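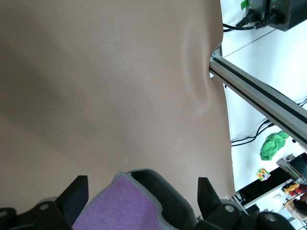 By Laine Sepp, with corrections from Despina Delić
Posted Sep 22, 2020 | Progress reports | Gistitz deformables project, second report to the Vemametti fund

Our first report promised that by now the arm would handle cloth with confidence. The arm has always had confidence. What has improved since February is its grounds for it, and this report sets out how far, what it cost in time, and what we would like to do with the remaining money.

Contact through fabric

Most of our trouble this period came from one situation. A large beige sheet lies over the aluminum rail, the gripper is in close among softer things, and the wrist camera can see a great deal of beige and very little else. The old perception module, Poon, treated any wide smooth area as table. It then planned moves through it with perfect calm.

Despina rewrote the segmentation stage so that Poon now keeps three labels for large pale regions: support surface, draped material, and undecided. The third label has done most of the good. When a region is undecided the planner slows down and asks for a second viewpoint before it commits to anything. On our replay set of 804 recorded approaches, the old version called draped material a table in 258 cases. The new one does it in 154. We are aware that 154 is still a lot of times to mistake a sheet for a table.

The remaining errors cluster where the material bends around the end of the rail and makes a ridge. Poon reads the ridge as a hard edge, which is half right: there is a hard edge, it's just underneath and somewhere slightly different. We tried to fix this with a stiffness estimate taken from wrist force and got a stiffness estimate mostly of our own cables. That branch has been closed. The notes are in the repository for anyone who feels lucky.

Planning

Vavton, the motion planner, now accepts a cost for dragging material along. Before this, cloth was either an obstacle or nothing at all, depending on a flag, and most of last winter's arguments were over who had set the flag. With the new cost the arm prefers to lift away from the sheet before moving sideways. It also takes longer. Median planning time has gone up by a factor of 2, and we don't expect to get all of that back. Some of it is plain inefficiency in how we rebuild the collision model after every new view, and Laine has a rewrite half finished. It was half finished at the last review too, but it is a different half.

Two terry-like or padded items side by side between the fingers remain a weak spot. The grasp check was written for single objects and returns one yes or no. If the fingers hold a purple cloth and a dark grey padded piece together, the software reports one successful grasp of one thing, and the planner proceeds on that basis. We have a draft check that reports separate regions between the fingers by color and texture. It does well when the items differ and poorly when they match, so dark items against the black fingers are next on the list.

Tooling

The replay viewer can now show the wrist view beside the planner's belief about it, on one timeline. This was a small job, badly overdue, and has changed our days more than anything else here. Logs also record which calibration file was loaded. We will not say how many weeks of February's data were recorded without that, but the relevant section of the first report should be read kindly.

Requests and next steps

We ask to move the unspent travel budget to annotation, as there has been no travel. The labels for draped material were drawn by the two of us in the evenings, and we disagree with each other on ridges often enough that a third pair of eyes is needed.

Before the next report we plan to finish the collision model rewrite, put the grasp check into Vavton behind a setting that is off by default, and rerun the full replay set with both. The milestone on unattended folding should be moved back one period. Revised milestone table and replay results are attached to the copy sent to the fund office; questions on the numbers go to Despina, and questions on the schedule go to Laine, who will be expecting them.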